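Loose strand on a woven basket: trim it, glue it or tuck it back in?
Posted in September by Yusri Ong

Hello all, and apologies in advance, I do go on a bit. I have been slowly putting the hall closet in order (it's been on my list since spring) and I've reached the baskets stage, where you empty everything onto the bed and find out how many you own. Two of mine are a nesting pair, rectangular, one a honey brown and the other so dark it's almost black. They came from a shop called Zostard that used to be near the bus station, and I paid 23 dollars for the pair, which at the time felt like a lot for something to keep mittens in.

The brown one has sprung a strand. It has come away on one side and curls out from the weave like a stray hair. I noticed it when it caught on my good cardigan, and now I can't stop looking at it. My husband's solution is to snip it and be done. My mother, who wove a little when she was young, nearly dropped the phone when I told her that and said you never cut a strand until you know where it goes. So I'm stuck between the two of them and thought I'd bring it here.

I'd like to keep using the pair. The brown one would hold the scarves and hats, and the dark one the gloves and the dog's things. If it's better to leave them nested and use only the top one, I could live with that too. Pictures are further down, I have to get them off the other phone.

Yusri

--

pennyroyal48

Hi Yusri, welcome to the basket people! Your mother is right, or at least she's right to make you look first. Follow the loose piece back with your finger to where it disappears into the weave. If it goes under the next upright and feels firm, then you have a loose end and you're fine. If it slides when you tug it (gently!) then the piece is free further along and cutting it will only give you a shorter loose piece, and probably another one by Christmas.

What are they made of, do you know? Real willow or rattan can be dampened and coaxed back. The plastic kind doesn't care how wet you get it.

--

garage_shelf_gary

Snip it. I've got eleven of these things holding extension cords and sandpaper and every one of them has lost a strand or two, and they're all still baskets. Flush cutters, close to the weave, thirty seconds. People get very tender about wicker.

--

pennyroyal48

Gary, yours are holding extension cords. Yusri's is holding knitwear. A cut end is a sharp little thing and it will find every loop in a scarf, I promise you. If you cut, you have to cut so the end sits behind an upright, on the outside, and even then I'd put a dab of glue on it.

--

Yusri Ong

Thank you both! I don't know what they're made of, the label went years ago. The dark one looks to me as if it might be the synthetic kind, and the brown one I have always assumed was real, but on no evidence whatsoever except that it's a nicer color. I got the pictures moved over at last, so you can judge for yourselves.

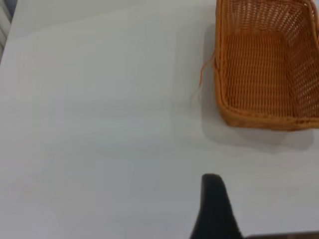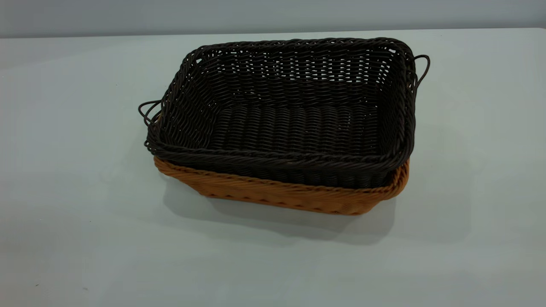 The brown one with its loose strand in the first, and the two nested in the second.

I've been running my finger along it as Penny suggested, and it does go under an upright and feels snug on the far side. I gave it a small tug and nothing slid. So that's good, I think?

--

pennyroyal48

That's very good. You have a tail that has come out, and everything behind it is holding. And what a pretty pair, I love the dark one sitting inside the lighter one like that. I'd be tempted to leave them together on the shelf just for looks.

I do agree with you about the dark one. The strands have that even roundness and a little sheen to them, and that usually means plastic or something like it. The brown one I couldn't swear to from a picture. Do the drop test: one drop of water on the bottom, outside, where it won't show. If it soaks in and leaves a darker spot, it's a plant. If it sits there in a bead, it's either plastic or it has been varnished.

--

Kam-wah Kao

May I add something to the drop test? Varnished willow will bead as well, as Penny says, so look at the very end of the loose strand too. You have a free end, so it's the perfect place. A natural strand usually looks fibrous at the tip, a bit like a broken matchstick. Plastic will be smooth, or stretched thin and whitish. Paper cord, which a lot of storage baskets are made from, looks like a twist of tissue and will start to unroll if you roll it between your fingers.

I used to mend baskets for a little shop called Fu, mostly picnic hampers and cat beds, and I'd say half the people who brought one in were wrong about what it was made of. It matters because if you soak paper cord you'll have a sad afternoon.

My method for a plant strand is this. Wrap the loose piece in a damp cloth for twenty minutes. Don't soak the whole basket. When it bends easily, take a blunt darning needle or a crochet hook, lift the next strand over just enough, and feed the tail back along its own path. Over one, under one, for as many as you have length for. Then let it dry with a clothespin on it overnight. No glue at all if you can get it past three uprights.

--

garage_shelf_gary

Twenty minutes and a clothespin overnight, or snip. I'm only saying.

--

Kam-wah Kao

You're allowed to say it, Gary. I've seen your shelves and they are very tidy shelves.

I would gently disagree with one thing, though. When a tail gets cut too short it can back out of the last upright it was under, and then the strand beside it has room to move, and it loosens too. It may take years. On a basket full of sandpaper you'd never notice.

--

toomanyhats

Jumping in because I have a different worry, which is the nesting. I kept a pair like this nested in the mudroom for two winters and the outside of the inner one rubbed the inside of the outer one every time somebody pulled it out. They always grabbed it by one handle and dragged. I had fuzz and little broken ends all over. If the loose strand is on the brown basket, could the dark one be what pulled it?

I split mine up in the end and I've had no trouble. One on the shelf, one on the floor for the boots (well, for the things that fall out of the boots).

--

pennyroyal48

Ooh, I don't know about that. The piece in the picture is hanging on the outside of the brown one, so you'd think that was more likely something brushing past it, a sleeve or a door. I've nested mine for ages and they're fine. But then I live alone and I'm the only one doing the grabbing.

--

toomanyhats

That might be the whole difference, Penny. I have three teenagers.

--

Yusri Ong

I hadn't thought about the dragging at all. The dark one has a handle at each end, little loops, and yes, I'm afraid we do all haul it out by whichever one is closer. I could put a folded tea towel between the two of them if they stay together. Or is that fussy?

The drop of water soaked in, by the way! It left a small dark spot and then took ages to fade, and the tip of the strand is a bit splintery under my reading glasses. So Mom wins on all counts and I have to call and tell her.

--

Kam-wah Kao

Not fussy. Felt is better than a tea towel, it doesn't bunch up. Tovemura used to sell a shelf liner that was just right for this, but any craft felt will do, cut a little smaller than the floor of the big basket. It won't help the sides much, so lift with both handles as well.

And good, a plant. Damp cloth, then. If it goes back easily and stays, leave it alone. If the last bit keeps popping out, one tiny drop of wood glue on a toothpick, and wipe off what squeezes out before it goes shiny.

--

drawerlady_812

I've been reading along and I'd like to stand up for Gary a little. I trimmed a strand on my bread basket ages ago, exactly like this one, and it looks perfectly nice. Not everybody has the patience or the eyesight for weaving a tail back in, and I'd hate for anyone to throw out a basket because the repair sounded too hard. If you try the damp cloth and it snaps on you, Yusri, trim it, dab it, turn that side to the wall and have a cup of tea.

Also, what are you doing about labels? I tie a luggage tag on each handle — the brown paper ones, 48 to a box. Easy to change when the hats become swimsuits.

--

garage_shelf_gary

Thank you, drawerlady. I use masking tape.

--

pennyroyal48

I have no quarrel with that as a second choice. Snapped is snapped.

I've seen people do the tags and they do look sweet, but I'd leave them off the brown one until the strand has had a few days to settle. Anything swinging about on that side is one more thing to catch.

--

Yusri Ong

Well, I did it Saturday morning at the kitchen table with the radio on. Damp cloth, twenty minutes, crochet hook. The first try I lifted the wrong strand and had to sit back and look at it for a while, and the second time it went over and under very sweetly and I got past two uprights before I ran out of length. So not quite Kam-wah's three. I used the drop of glue. The clothespin came off this morning and it's holding, and if you run your palm along there you can feel a slight bump, but you'd have to be looking for it.

I'm going to try them apart for a month, the brown one up top with the scarves and the dark one at dog height. If I miss seeing them together I'll buy the felt. The closet itself is another matter, there's a Prarkeck shoe rack in there missing over half its pegs and I may be back about that.

--

toomanyhats

Please do come back about the shoe rack. I have the same one and I took the pegs out on purpose, the boots wouldn't fit otherwise.

--

Kam-wah Kao

Two uprights and a drop of glue will be fine. Give it a look when the heating goes on, the dry air makes them shrink a little and that's when tails like to come out. A light mist from a spray bottle now and then helps, on the brown one only.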